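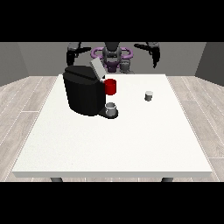
Dans sa lettre de relecture, la fondation Comberg nous a demandé si un club d'élèves pouvait vraiment apprendre la robotique sans toucher un robot, et elle a ajouté que notre premier rapport parlait beaucoup de logiciel et peu des élèves. La remarque est juste. Nous essayons d'y répondre dans ce deuxième rapport, qui concerne le projet Yeh, mené par le club de robotique du lycée Vultthorpe.

Rapport d'avancement, 7 juillet 2026

1. Situation générale

Le projet a pour but que les élèves programment un robot à deux bras dans un simulateur, avec une tâche de la vie quotidienne : préparer un café avec une machine à capsules. La tâche est divisée en étapes. Il faut saisir la capsule posée sur la table, la porter jusqu'au support rouge sur le côté de la machine, la déposer dedans, puis fermer le couvercle. La tasse est déjà en place sur le plateau au début de chaque essai, et les élèves n'ont pas à la déplacer pour l'instant.

Les deux premières étapes sont terminées pour tous les groupes. La troisième est terminée pour une partie des groupes seulement. La fermeture du couvercle n'est pas encore commencée, alors que notre calendrier la prévoyait avant l'été. Nous avons donc un retard, et nous préférons l'écrire clairement.

2. Ce que les élèves ont fait

Les élèves travaillent en 5 groupes. Chaque groupe a écrit son propre programme pour le bras droit, qui est le plus proche de la capsule au départ. Le bras gauche reste derrière la machine et servira plus tard pour le couvercle.

Au total, les groupes ont enregistré 348 essais complets pour l'étape de la saisie. Dans 94 de ces essais, la capsule est tombée ou a roulé hors de portée de la pince. Nous avons demandé aux élèves de garder aussi ces essais manqués et d'écrire une phrase pour chacun. Au commencement, les phrases étaient très courtes (« raté », « trop vite »). Après quelques séances, on lit des choses plus utiles, par exemple que la pince descendait un peu de travers, ou qu'elle se fermait avant d'avoir fini la descente.

Un groupe a choisi de faire d'abord un passage lent au-dessus de la capsule pour corriger la position. Les autres groupes ont trouvé l'idée bonne et ont demandé de la reprendre. Nous avons accepté, à condition que chacun récrive le code lui-même. Cela a pris plus de temps que prévu, mais les élèves savent maintenant expliquer ce qu'ils ont écrit.

3. Difficultés

La première difficulté est le support de la capsule. Il est petit et il se trouve contre le flanc de la machine, de sorte que la pince touche souvent le boîtier pendant l'approche. Dans le simulateur, ce contact arrête l'essai. Nous avons discuté si on devait rendre la règle plus souple et nous avons décidé de la conserver.

La deuxième difficulté est le matériel. Les ordinateurs de la salle sont anciens et un calcul long bloque le poste pour les autres groupes. La location de calcul auprès de Skasavard, accordée dans la première tranche, a réglé une partie du problème. Par contre, la connexion du lycée coupe parfois, et deux séances ont été faites seulement sur papier, avec des schémas des mouvements.

La troisième difficulté concerne l'anglais des messages d'erreur. Nous avons préparé un petit glossaire, que les élèves complètent eux-mêmes.

4. Budget

Sur la deuxième tranche, nous avons dépensé 1 000 euros pour le temps de calcul. Il n'y a pas eu d'autre dépense pendant cette période. Les factures sont jointes en annexe. L'achat de deux manettes, prévu pour le pilotage manuel des bras, est repoussé à la rentrée, parce que le modèle choisi n'était plus disponible chez le fournisseur. Nous demandons à la fondation l'autorisation de reporter cette somme.

5. Suite du travail

À la rentrée, tous les groupes reprendront l'étape du dépôt dans le support. Ensuite viendra le couvercle, avec les deux bras dans le même programme. Nous voudrions aussi changer la position de la capsule à chaque essai, car plusieurs programmes ne fonctionnent que si elle se trouve exactement au même endroit.

La fondation souhaitait assister à une séance. Nous proposons la première quinzaine d'octobre, dans la salle informatique, et nous attendons votre réponse pour fixer le jour avec la direction du lycée.

L'équipe du projet Yeh, lycée Vultthorpe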